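Toast

Print this entry | E-mail to a friend
1108 shares | 5 comments

Toast is sliced bread that's been browned by dry heat, and if you've come here wanting only the definition then there you go, you can get back to your brekkie. Everyone else, pull up a stool. I've been put in charge of the bread entries for the Vilano Household Companion and I've been waiting for the letter T for ages.

The word comes to us through Old French from the Latin for "to parch" or "to scorch", and people were scorching bread long before anybody wrote it down. Stale bread is hard going on the teeth, and a few minutes by a fire makes it pleasant again. In medieval and Tudor times a bit of spiced toast was often dropped in a cup of wine or ale, to flavour it and to soak up whatever was lurking in there, and the usual story is that this is how we ended up "drinking a toast" to somebody. I like that story very much, so I was glad to find that the people who study words mostly like it too.

What happens to the bread

The browning is mainly the Maillard reaction, named after a French chemist who described it in the early twentieth century. Sugars and amino acids on the surface of the slice react with each other once it's hot and dry enough, and out come hundreds of new compounds, many of which smell fantastic. Some of the sugar caramelises as well. The middle of the slice hardly gets a look-in, it just warms up and stays soft, and the thicker you cut it the more of that soft middle you get.

Leave it too long and you get past the nutty flavours and into charcoal. Food safety people generally advise going for golden over dark brown, on account of a substance called acrylamide that builds up in starchy foods as they darken. Scraping the black bits off into the sink with a knife is a sound my whole childhood had in it.

Old bread toasts better than new. A fresh loaf is full of moisture, and that has to be driven off before the surface will colour, so it steams a bit and goes leathery. Day-old is lovely. Frozen is fine too – straight from the freezer, a touch longer, no thawing.

Forks, racks and electricity

For most of history you toasted at an open fire, with the slice on a long fork or propped in an iron holder on the hearth. The long fork was to save your knuckles. Gas stoves brought wire contraptions that sat over the burner, and I used one of these in a rented flat in Titby for a whole winter (striped toast, every morning, and I got quite fond of the stripes).

Electric toasters turned up in the years either side of 1900, though they had to wait for a heating wire that could glow red over and over without burning out or going brittle. An alloy of nickel and chromium did the trick. The early models did one side at a time and you had to stand there and turn the slice by hand. The pop-up type, which does both faces and then switches itself off, was worked out in the United States around the end of the First World War and got into homes during the 1920s. Sliced bread was sold commercially not long afterwards, and the two have been inseparable ever since! 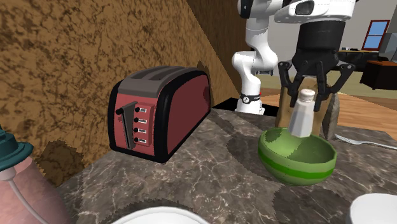
One reader has written in to argue that I've got my sympathies all wrong, that the griller under the stove makes far better toast than any pop-up ever did, and that you can do cheese on it as well without setting off the smoke alarm. The cheese point I'll concede. On plain toast I'm not budging, as the griller only browns the side that faces it and I always, always forget the second side.

Choosing the bread

Nearly anything will toast, but they don't all behave the same way. White sandwich loaf colours quickly and evenly. Sourdough takes longer and goes properly crunchy, and its big holes let the butter run straight through onto your plate, or your dressing gown. Rye hardly seems to change colour until all of a sudden it has. Fruit loaf needs watching every second, the sultanas at the surface catch and burn well before the crumb is ready. Brioche has so much sugar and butter in it that I turn the dial down to nearly nothing and hover.

The dial, by the way, isn't minutes on most toasters, whatever your uncle told you. On a lot of them the number is just a point on a scale, and what a 4 means on one machine tells you very little about a 4 on another. Second rounds also tend to come out darker, the elements being hot already.

If you bake your own, a 600 gram tin loaf with a spoonful of honey in the dough makes gorgeous toast. Let it go completely cold before slicing.

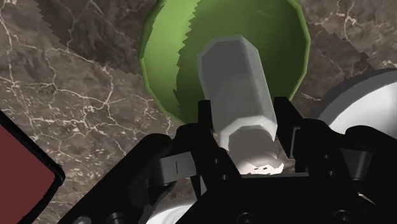
Shanthi Seneviratne
Bread and Baking entries
Revised 26th February

Toppings around the place

Butter comes first nearly everywhere, and it goes on while the toast is hot. In Australia the next thing is very often a dark, salty yeast spread, and the great mistake visitors make is to lay it on like jam. A scrape is plenty. My Sri Lankan relatives put butter and a sprinkle of sugar on theirs, and in Singapore and Malaysia you'll meet kaya, a coconut and egg jam, between thin crisp slices with a slab of cold butter and soft eggs on the side. I'd happily eat that every day until I keeled over.

Beans on toast is thought of as British, but I grew up on it here and so did everyone in my street. Spaghetti from a tin on toast is the same idea and I won't hear a word against it. In Catalonia the bread is rubbed with tomato and dribbled with oil. In Italy you get bruschetta, properly said with a hard "k" sound in the middle. Cinnamon toast belongs to rainy afternoons, and the trick is to mix the cinnamon and sugar into the soft butter first so it doesn't all fly off when you breathe.

Fairy bread isn't toast. I get a letter every September.

Keeping it crisp

A hot slice laid flat on a cold plate sweats underneath and goes soggy. The toast rack was the Victorian answer, and it does keep the slices dry, at the price of making them stone cold by the time you've found the marmalade. My nan's rack was a Nørgaard, a heavy silver-plated thing that lived in the sideboard and came out for the priest. What I do these days is lean two slices against each other like a tent for half a minute, then butter.

Cold toast has its fans. Very dry thin toast, such as Melba, is meant to be eaten cold, and it'll last for days in a tin. To make it, toast an ordinary slice, cut the crusts off, split it through the middle with a bread knife so you've got two floppy thin sheets, and dry those under the griller untoasted side up. They curl. They're supposed to.

See also: Crumpet; Dripping; French toast; Marmalade; Rusk

Print this entry | E-mail to a friend

Comments (5)

grillside_gal
It was me who wrote in about the griller and I stand by it. Set a timer for the second side, love.

Moz
Is the 600 gram loaf weighed before or after it's baked? Mine always come out lighter than the recipe reckons.

Shanthi Seneviratne
Moz, that's dough weight. You lose a fair bit as steam.

Tilly from Grurko Street
Thank you for the Melba instructions, Mum used to do these and I never knew how she split them. I managed it on the third go.

oldloafer19
No mention of dripping on toast with salt and pepper?? I know there's a separate entry but still. Also that tent business works.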